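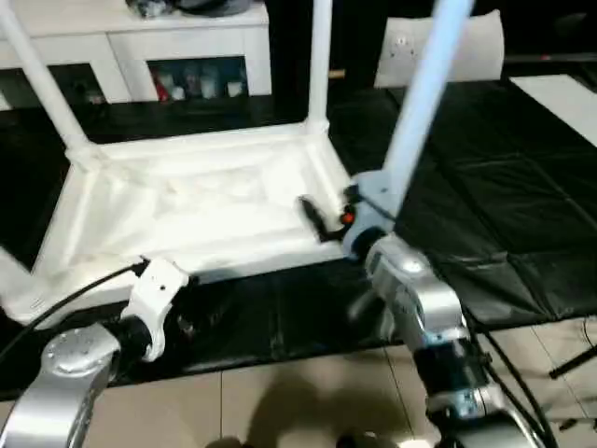 The running toilet, and other things that cost you money at night

If you lie awake listening to the toilet refill itself, congratulations, you own a fountain. It is not a pretty one, and the water company bills you for every performance. Before you call a plumber, spend 20 minutes with the lid off.

Put the lid on a towel somewhere flat. Do not balance it on the sink. We sell a surprising number of replacement lids at the Tasley store, and every one of them was balanced on a sink.

Start with the flapper, the rubber flap at the bottom of the tank. Squirt in a few drops of food coloring, leave it for 20 minutes and don't flush. Color in the bowl means the flapper is leaking. Shut the valve behind the toilet, flush to empty the tank, unhook the old flapper from its two pegs and take it with you to the store. Flappers come in 2-inch and 3-inch sizes, and guessing gives you a fifty-fifty chance of a second trip. 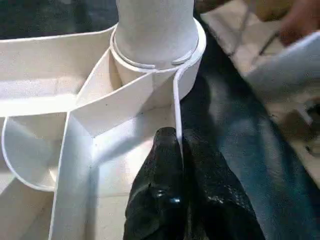
One reader on Clalloris Street wrote in to say the flapper was brand new and the tank still ran all through August, until a look at the chain showed it had been hooked up so tight the flap never quite sat down. We have all done it. Leave a little slack, enough that the chain droops slightly when the handle is at rest, but not so much that it slides under the flap and props it open.

If the flapper passes the color test, look at the water level. It should stop below the top of the overflow pipe, the open one standing in the middle of the tank. Water trickling into that pipe means the float is set too high. On newer fill valves there is a screw or a clip to lower it.

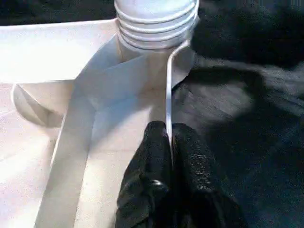

Older tanks have a ball on a metal arm, and the official method is to bend the arm down gently. Gently is the important word. The arm is older than some of our staff and has its pride.

When none of this helps, replace the fill valve. The Giker valve we stock takes one wrench, a bucket and a tolerance for kneeling. Tighten the nut under the tank by hand, then give it a small nudge with the wrench. Cracked tanks are how a cheap repair becomes a new toilet.

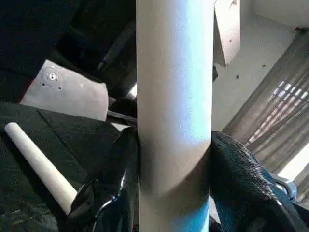 Can I use those blue cleaning tablets in the tank?
We'd skip them. Many are hard on rubber, and a flapper that should have lasted 5 years can give up long before that. Clean the bowl with a brush, the way your grandmother did, and complain about it as she did too.

Flappers are in aisle 3, next to the wax rings. Bring the old one in a bag, please.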